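Notes from me: the long middle bit

Hello again, and thank you for all the replies to the March letter. I did read every one, mostly in the bath. A lot of you are somewhere in the second trimester and wanted to hear less about nausea and more about what comes next, so this month I'm talking about sleep, or the lack of it, and about the leg cramps that seem to save themselves up for the small hours.

I'm 32 weeks now, and I'd forgotten from last time how strange the nights get. I go to bed at nine like a small child, drop off straight away and then I'm wide awake at 3 am, planning what to pack for a hospital stay that's weeks off. My midwife, Sadia Awan, says she hears this from nearly everyone at my stage. Some of it is the bladder, some of it is the baby deciding that night is for gymnastics, and some of it is plain old worry. She wasn't bothered by the waking itself. She was more interested in how I was feeling in the daytime, and whether I'd been low or tearful, and she asked me to say so if that changed. I'm passing that on, as it's a good question to ask yourself too.

The cramps are my real enemy. You know the ones: a calf goes rock hard out of nowhere and you wake up your whole household. Mine started when I was staying with my aunt in Irthorpe, on a very soft mattress, and I shrieked so loudly that the dog next door joined in. What works for me is pulling my toes up towards my shin (not pointing them, which makes it so much worse!) and then walking up and down the landing until it lets go. I've also started doing calf stretches against the bathroom wall while I brush my teeth. I can't promise it's the stretches, but I've had two bad nights this month and I was having far more before.
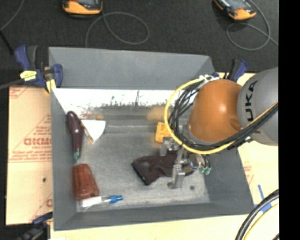
Several of you asked about magnesium. I asked Sadia the same thing and she said the evidence is mixed, and to check with her or the pharmacist before adding anything to what I already take. So I haven't bothered so far. One more thing she was firm on: if one leg is sore and swollen, or red or hot, and it doesn't ease off like a cramp does, ring your maternity unit straight away and don't wait for your next appointment.

Then there's the side-sleeping business. The advice is to go to sleep on your side in the third trimester, and I spent a silly amount of time fretting about waking up on my back. If you do wake up that way, just roll over and settle down again. I've got a pillow between my knees and another wedged behind me, which leaves my poor husband a strip of bed the width of a ruler. Refugio Tlapale wrote in to say that she folds a bath towel under the bump, and I tried it last night and it was lovely. Thank you, Refugio!

A quick bit of housekeeping. There are 1504 of you getting this letter now, which makes me feel a bit faint. If you've written and I haven't answered, I will, but I'm slow.

Next month I want to do heartburn, so send me whatever you've tried, including the odd stuff. Noman Niazi has already put in a word for cold milk and his wife swears by eating supper at five. I'm off to do my stretches.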